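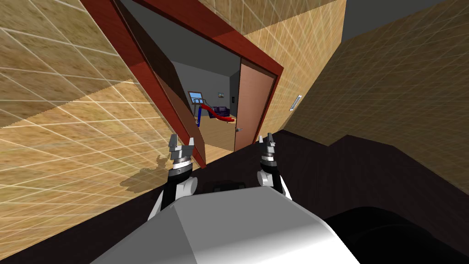 Puerta abierta, las dos pinzas abiertas. Simulación.

Marzo, 16:40. Otra vez el fallo de Grolo: la tarea de la puerta se aborta en el paso 900 de 1000, sin aviso. Log sin errores – solo un salto en la muñeca derecha. Reinicio, lo mismo.
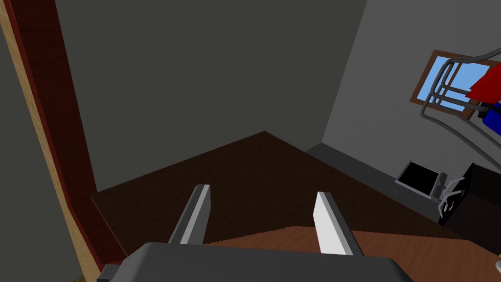 Según Kanini, el límite de par sigue en el valor viejo y habría que mirar eso antes de tocar el planificador.

Mirado. Tiene razon a medias: estaba en 90, lo subo a 115.
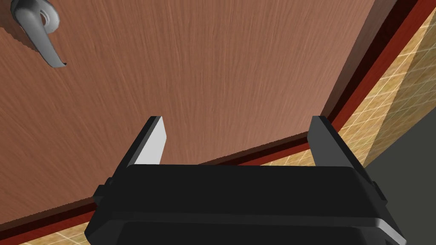

Repito con semilla fija. Aborta igual, mas tarde. No pasar nada al brazo real hasta aclralo – avisar a Wafula.
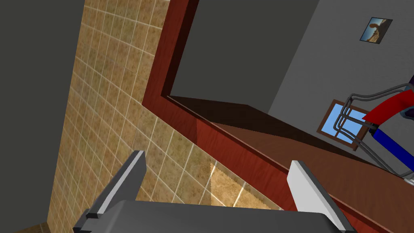

Vista desde la pinza, dedos abiertos.

Pendiente: comparar logs con Felista.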